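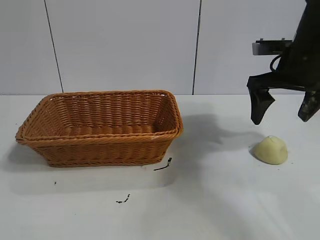 Right, basket thread. I've been promising this for ages and the kettle's on, so off we go. (1/?)

I've got a bit of a thing about baskets. I don't mean the fancy ones that cost more than my shoes, just ordinary woven ones you can chuck onions in. The kitchen in our new flat has three drawers and one of them doesn't open past halfway, so baskets are doing most of the work at the moment.

The wicker one is my current favourite. Tan-orange, rounded corners, longer than it is wide, and it has a really thick braided rim all the way round. If you only check one thing when you buy a basket, check the rim! That's the bit you grab, and it's the first bit to unravel when it's been skimped on.

I got mine from the little homewares place in Nisum, on the shelf by the door where they put the stuff they can't be bothered to price properly. I paid 72 kroner for it. I saw a very similar one in Hou the week after for 204 and felt extremely smug all the way home.

The sides lean in a bit towards the bottom, so it takes up less table than you'd think from the top. Bad news if you want to line things up in neat rows. Great if you're like me and just pile it all in.

What goes in it: fruit and veg that don't want to be in the fridge. Onions have their own bag on a hook now, after the Great Onion Incident of March, when one went soft at the bottom and took two lemons with it. I'm not going into detail. I had the windows open till teatime.

So the rule in this house is that everything comes out of the basket once a week and the basket gets a proper look with nothing in it. Tip it over the sink, give it a bang on the bottom, then go along the weave with a dry pastry brush. You would not believe the amount of onion skin that lives in there.

Someone's going to ask if you can wash wicker. I do a wipe with a barely damp cloth and then leave it by the window, not on the radiator. I did the radiator once with an old one and it went all creaky and shed bits for a month.

Also — wipe the table BEFORE you put the basket back. White tabletops are lovely for ten minutes and then every speck in the building comes to live on them. I've more or less made my peace with mine. If I wait for it to be spotless I'll never put anything away.

Then things go back in one at a time. Heavy stuff first (potatoes, if we've got any), then apples, then anything that bruises if you look at it wrong. Pears last, always, on top where I can see them. A pear is ready for one afternoon and I refuse to miss it.

Lining or no lining? I've gone back and forth. I used a tea towel all winter and it did catch the crumbs, but it also hid things, see above re: onion. At the moment it's bare and I like being able to see right down to the bottom.

The one I'd love next is from Dollholm, they do a deep one with a lid for bread. It's 325 though, or 401 for the big size, and I can't quite talk myself into it when a paper bag is doing the job. Ask me again after payday.

If you're near Brulorthorpe, try the indoor market first, the stall at the back past the buttons. Half their baskets are wonky but you can pick through them. Put each one down on something flat and give it a nudge. If it rocks, put it back, it'll drive you mad on a worktop.

A few of you wanted to know about keeping ginger in with the fruit. I do it, in a corner, unpeeled. Once it's been cut it goes in a tub in the fridge or I forget it exists and find it weeks later looking like driftwood.

OK tea's gone cold and the potatoes are still on the draining board. Show me your baskets please, wonky ones especially, and if anybody's found a cheap bread one with a lid I want the name of the shop!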